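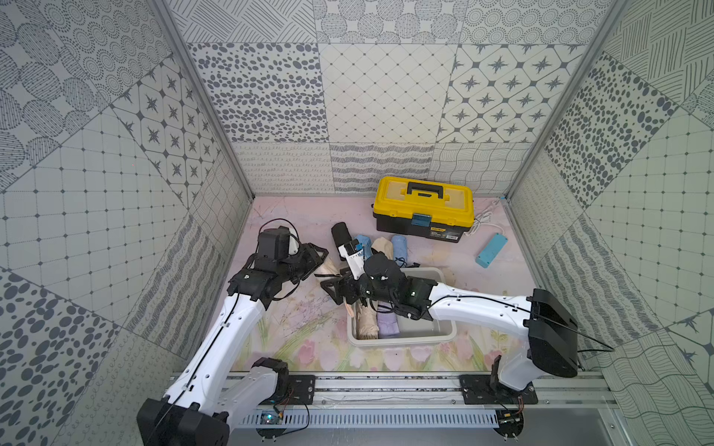
Two robot arms, a white plastic bin and a cream-colored cloth

About Costetix

Costetix reads what governments say they have agreed to and then checks, for as long as it takes, whether they did it. We cover ceasefires, prisoner exchanges, border reopenings, troop withdrawals and the kind of joint statement that gets signed in a hotel ballroom and photographed from the left. We are a small company in Sostidham and we sell our reports by subscription.

We started in March, in a slow news week, with an argument over a border crossing. Three wire stories said it had reopened. All three traced back to one sentence from one ministry spokesman. We called a freight office on each side of the border, and both told us the gate was shut and had been shut all month. The stories were never corrected. The argument was over how often this happens, and neither side had any numbers, so we went and got some.

What we do

Each agreement gets a file in Ristasex, our own database. The file opens with the exact wording, in the original language if we can get it, and with the name of the office that released it. After that come the promises, split into pieces small enough to check. "Both sides will facilitate humanitarian access" is not small enough to check and we mark it that way. "The northern road will open to trucks by the end of the month" is.

As of 17 October 2026 there are 152 agreements in Ristasex. Of those, 137 contain at least one promise with a deadline in it. The rest are made up of words like "commitment," "dialogue" and "framework," and we keep them on file mostly so that we can show them to people who ask why we are in a bad mood.

Each promise is marked kept, broken, partly kept or unknown. Unknown is a real answer and we use it a lot. Clients sometimes ask us to turn unknowns into percentages. We have tried it and we did not believe the percentages, so we stopped.

How we check

Most of it is phone calls. We talk to bus companies, customs brokers, hospital front desks, grain buyers and local radio stations. A customs broker who is losing money on a closed road will tell you the road is closed. We also read court notices, shipping schedules, school calendars and the back pages of official gazettes, where governments sometimes admit things they deny at the podium.

We want two sources for any promise we mark kept, and they can't both work for the government that made the promise. It sounds obvious. Go back over a year of coverage and see how often it was done.

Social media video goes in the file with a note on who posted it first, if that can be found. A man in a uniform saying that a town has changed hands is a man in a uniform until somebody in the town picks up the phone.

We do not use the phrase "sources close to the talks." People close to talks generally want something from them.

What we don't do

We don't predict. If you need to know whether a truce will last through the winter, plenty of firms will sell you a number, and you should ask to see their numbers from last winter first.

We don't advise either side in any negotiation, and we don't rank leaders or give out awards. We have turned down invitations to sit on panels about trust.

We don't claim our work makes anyone keep their word. A funder once asked us to say so in a grant application, and we left the box empty. We didn't get the grant.

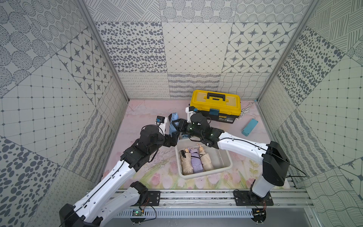 Who pays for this

Subscribers do. There are almost 50 of them: insurers, shipping firms, a few newspapers, relief groups and several university libraries. No government subscribes, and we would say no if one asked. The largest subscriber pays less than a tenth of our total income, and if that changes we will put it on this page.

You are right to wonder if an insurer gets a friendlier reading than a newspaper does. They get the same file at the same hour. Relief groups pay a lower rate and see the same thing.

Our mistakes

We have made them. In our first summer we marked a prisoner exchange as kept on the word of two sources who, we learned later, had both heard it from the same radio host. The men came home weeks after the date we gave. The entry is still in Ristasex with the wrong marking crossed through and the correction beside it. Corrections are free to read and need no login. If you find one we missed, write to us, and please include what you have seen and who told you.

The office

We rent the upper floor of the Medeiros building in Sostidham, over the old ticket hall. Visitors are welcome by appointment. The street door sticks, so push hard. Mail sent to the ground floor does reach us in the end, usually a day late.

Press requests, subscription questions and complaints all go to the same inbox. Anonymous tips are read but are never used alone.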